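3.2 What people keep on the bed

We had expected the talk about sleep to be all bedtimes and screens, and it was lovely to find how quickly our 17 households in Stallell turned to their bedding instead. One mother spent most of an hour on pillows alone (and we were glad to let her).
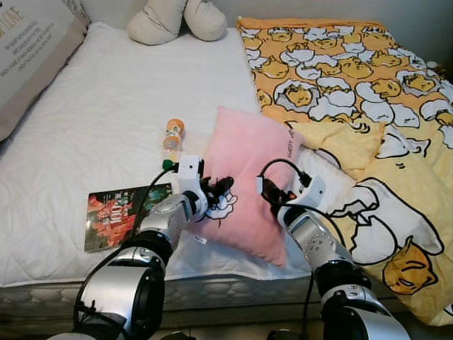

Maxine Pearce

Figure 5. Bed with a plush toy and a cartoon-print comforter.

Grown-ups, too, held on to soft and playful things, and seven of them told us they slept badly without them when traveling. We come back to this in Section 4, together with the diary entries from October.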